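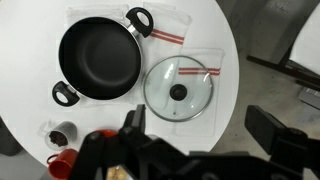 Fig. 1. Two-handled nonstick pot, glass lid set down on a striped napkin.

Week 4 handout: Pots, lids and somewhere to put them
Home Kitchen Basics, Stiddale evening program
Notes by Aiman Siregar, December 2019

Okay, last week I ran out of time and rushed the part on lids, so I'm starting there and then going back to the pots themselves.

Where does the lid go when you take it off? I ask every group and I get 19 people pointing at the counter. Fine, but a lid fresh off a simmering pot drips, and the rim is hot, and a bare tabletop doesn't love either of those. Put a folded cloth down first (before you lift the lid, please, while you still have a free hand!). In Fig. 1 the lid has a napkin of its own and the pot is sitting partly over another one. For a pot straight off the burner I want something thicker than a napkin: a cork mat, a trivet, a dish towel folded in four.

Glass lids. I love them because I'm nosy and I like to watch the rice. The glass does not like sudden changes, though, so no cold water on a hot lid. Let it come down to room temperature. Check the knob now and then too, because the screw works loose, and you'll find that out halfway across the kitchen.

Nonstick. Somebody asked in November if the dark interior is "supposed to" go in the dishwasher. Read the bottom of your own pot, but I hand wash mine, soft sponge, no steel wool. Medium heat for nearly everything. Wooden or silicone spoons. My Sopacua saucepan got ruined by one fork and one impatient evening, and yes, the fork was mine.

Loop handles. A pot with two short loops wants two hands, and both of them covered. You can't do the one-handed swing to the sink like you do with a long-handled pan. Clear the path first, then lift.

A word on the table around the pot, since we share tables in this class. Mugs near the edge with the handle sticking out get caught by sleeves, so turn them in. Wrappers go in the trash as you open things. If you've measured out coffee beans for the break, keep the cup well clear of where you're cooking.

For next week: bring one lidded pot from home and 25 minutes' worth of patience. We're making the lentil soup on page 2, which takes 800 ml of stock. Room 605 again.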